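Home | Series | Characters | Back Issues | FAQ | Contact

Brimodska: Questions from Readers
May — by Baiba Org

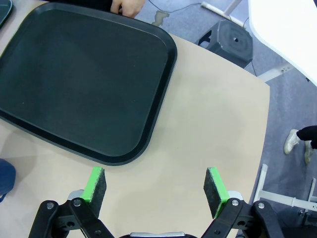
Jaunzems wrote to ask whether the Warden of Brornberg who dies in issue 13 is the same Warden seen in the closing pages of issue 51. She is not. The title passes to her niece, who keeps the name and the grey mask.

Is Juranden a real place?
No. It is the drowned city where the first story arc is set. Brornberg was built by those who left it.

In what order should the series be read?
Order of publication is recommended. The Juranden stories take place 500 years earlier but assume knowledge of the main series.

Can the Warden die?
Yes. Her powers protect her only within the city walls — a rule set out in the first issue.

Will the early issues be reprinted?
A collected edition of issues 1 to 13 is in preparation, limited to 2,000 copies. Orders cannot be accepted at present.

May readers submit their own characters?
Unsolicited material is returned unread.

Print this page | E-mail this page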